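Pamthorpe Community Help
Home repair > Computers > Desktops and workstations

Reseating the processor in an old Dell tower, how nervous should I be?

posted by mugwort_lane
13 replies hidden — 4 people are following this

Hi all! I picked up a used Dell workstation in March from a guy in Werotbridge who was clearing out his office, and it's been my photo-editing machine ever since (I scan old family prints, the oldest one says 1907 on the back, and it chews through them happily). Well, it did. For the past couple of weeks it's been shutting itself off in the middle of a scan, and now half the time it won't start at all. The fan spins up, the light on the front goes amber, and that's my lot.

My brother-in-law says the paste under the cooler has probably dried out and that I should take the processor out while I'm in there, clean everything and put it all back. He said this like it was changing a light bulb. I've swapped memory before and once put in a hard drive, but I've never touched the processor in anything, and I keep reading about bent pins.

So what do I need to know before I start? Do I have to take the whole board out of the case? Is there a trick to that metal bracket? And should I be doing this on the carpet (it's the only floor space I've got, sorry)?

Share this (2) | Follow

Esther Ndung'u
Helpful 54 | Comments 4

Oh, you can do this! I was scared stiff the first time too, and then I did it and spent the rest of the evening wondering what I'd been so worried about.

First thing, not on the carpet please. Static is the one part of this I'm fussy about. A kitchen table is fine. Unplug the power cord, hold the power button down for a few seconds, and then lay the tower on its side so the board is facing up at you. That makes such a difference — you're looking down into it, the cooler can't sag while you're undoing it, and if you drop a screw it lands somewhere you can find it (mostly). Touch bare metal on the case before you reach in, and again whenever you come back from getting a cup of tea.

No, the board stays where it is. All you take off is the side panel, then any plastic air duct that's in the way, then the cooler. Run the machine for a few minutes first if it'll stay on that long, because old paste is like toffee and a bit of warmth loosens it. Undo the cooler screws a couple of turns each, going corner to corner, and then twist it gently before you lift. Don't yank it. I yanked one once and the processor came up stuck to the bottom of it, and I don't recommend the feeling.

Wipe the old paste off the top of the processor before you open the bracket. I use coffee filters and rubbing alcohol, the strong kind from the drugstore. Do it while the chip is still clamped down so you're not chasing it around and nothing drips into the socket.

Then the bracket. There's a thin lever beside the socket. Push it down and out a little so it comes free of its catch, swing it up, and the metal frame will lift on its hinge. Some of the bigger workstations have two levers, and there's usually an order to them marked on the frame, so have a look before you push anything. Once it's up, the processor is only sitting there. Lift it straight up by its edges, thumb and finger on opposite sides, and put it down somewhere clean with the metal side on the table. Keep your fingers out of the socket! If the pins are in there, they bend if you so much as look at them, and a sleeve cuff is plenty.

Going back in, find the little triangle on one corner of the chip and match it to the mark on the socket. Lower it flat. It should drop into place under its own weight and not rock. If it rocks, lift it out and look again. No pressing. The lever is what does the pressing, and it takes more force than you'd like, so don't panic when it feels stiff.

The processor with its bracket up, and the Dell tower on its side:

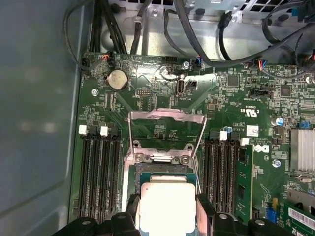
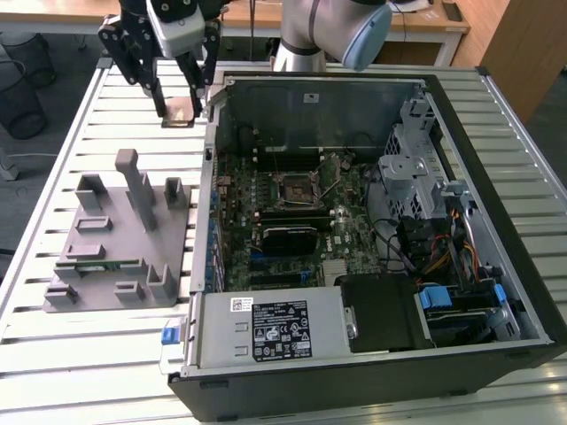
Paste next. A blob the size of a pea in the middle, and let the cooler spread it. I've used the cheap Wonda tube for years and never had a complaint. Cooler back on, screws a bit at a time, corner to corner again, then plug the fan back in (I have forgotten the fan, more than once).

One more thing — before you do any of this, try pulling the memory and putting it back. Amber light and no start was a badly seated stick on my last machine, and that's a two-minute job. Push until both ends click. If that fixes the starting up, you may still want to do the paste for the shutting off, but at least you'll know they were separate problems.

Let us know how you get on!

tobes_garage
Helpful 4 | Comments 0

just get a new one, those old dells aren't worth the paste. I got a Tanabe mini pc, sits behind the monitor, no problems

quietfan
Helpful 13 | Comments 2

Esther covered nearly everything, I'd only add that you should take a photo with your phone before you unplug each thing. I was so sure I'd remember where the fan cable went. I did not remember where the fan cable went.

Also blow the dust out of the cooler fins while it's off, outside if you can. Mine had a gray felt blanket in there and I think that was most of my shutting-down problem, the paste looked okay. And if the light is blinking and not steady amber, write down the pattern, because the manual for your model should have a list of what the blinks mean. It saved me from buying a power supply I didn't need.

Share this (2) | Report a problem with this page

Related on Pamthorpe
Tower shuts off when scanning large photos
How much thermal paste is too much?
Which memory slots do I fill first?
Cleaning dust out of a power supply, safe or not?
Side panel won't slide back on

We use cookies to keep you signed in and remember which threads you follow. Accept | Manage settings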